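Home Cooks Wanted for a Study of Weeknight Meals

Ristden Kitchen Research is looking for adults who cook at home to take part in a study of how people plan, prepare and clean up after weeknight dinners. The study starts in August at our Dridalwood site. We have 33 places.

You do not need to be a good cook. We want people who make dinner at home most weeks, including people who rely on a few dishes and repeat them. If you mostly heat up ready-made food but do some chopping or frying along the way, you are also welcome to apply.

What the study is for

Most advice on kitchen layout is based on old surveys and on the habits of people who cook for a living. We want to know what happens in ordinary homes: where people put the cutting board, how far they walk between the sink and the stove, how often they clear the counter partway through, and what they leave for the morning. The results will go into a public guide for people who are renting, buying or remodeling a small kitchen. No individual will be named in it.

What you will do

The study has two parts.

First, you keep a cooking diary at home for 31 days. Each entry takes a few minutes. You write down what you made, when you started, when you sat down to eat, who else was in the kitchen, and anything that got in your way. On days when you don't cook, you write "no cooking" and leave the rest blank. The diary comes as a paper booklet or as a form you can fill in on your phone, and you can switch from one to the other at any point.

Second, you come to Dridalwood for 3 cooking sessions. You will make one dish of your own choice and two from recipes we supply. We provide the groceries, pans and knives. You may bring your own knife or apron if you prefer. A session lasts two hours, including time to eat and a short interview afterward. Sessions begin at 10:30 a.m., 2 p.m. or 5:30 p.m., and we will try to give you the time you ask for.
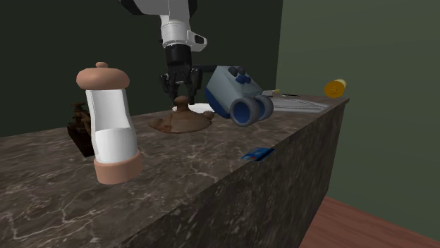
Dark stone countertop with pale veining, computer rendering.

Counter space is one of the main topics of the interviews, so expect questions about it. We will ask what stays on your counter at home all the time, what gets put away, and who decides. There are no right answers, and you do not have to tidy up before you fill in the diary.

Who can apply

You can take part if you:
are 18 or older
cook dinner at home at least three times in a normal week
can get to Dridalwood for all of the sessions
can read and write everyday English
have not worked as a paid cook in the past five years

More than one person from the same household can apply, but each person needs a separate application and keeps a separate diary.

Please tell us about any food allergies when you apply. We can work around most of them. We cook with wheat, dairy and eggs at the site, and we can't promise that any session will be free of traces. If you use a wheelchair or need to sit while you cook, we have a station with a lower counter and open space underneath — mention it on the form and we will reserve it for you.

Payment

You will be paid $1,099 for completing the whole study. One third is paid when you hand in the diary, and the rest after your last session. If you have to stop early, you will be paid for the sessions you attended. We also cover bus fare. Parking behind the building is free, and the entrance is on the Mnguni Street side.

Your information

Diaries and interview notes are stored under a number, and the list that links numbers to names is kept separately. Interviews are recorded as sound only. You can ask to see your own notes, and you can withdraw at any time without giving a reason. Once the guide has been sent to the printer we can no longer take your answers out of it.

How to apply

Ask for an application form at the front desk of the Dridalwood site or at the Clisberg branch library. Fill in both sides and return it to either place. Lindiwe Magagula reads the applications and will phone you for a ten-minute talk if your answers fit. Leave a daytime number if you have one.

Questions about the diary should go to Jolán Gál. For payment and travel, ask for Mandla Venter. Both can be reached through the front desk between 9 a.m. and 4 p.m.

If all the places are taken when your form arrives, we will put you on a waiting list — people do drop out, and we fill those places in the order the forms came in.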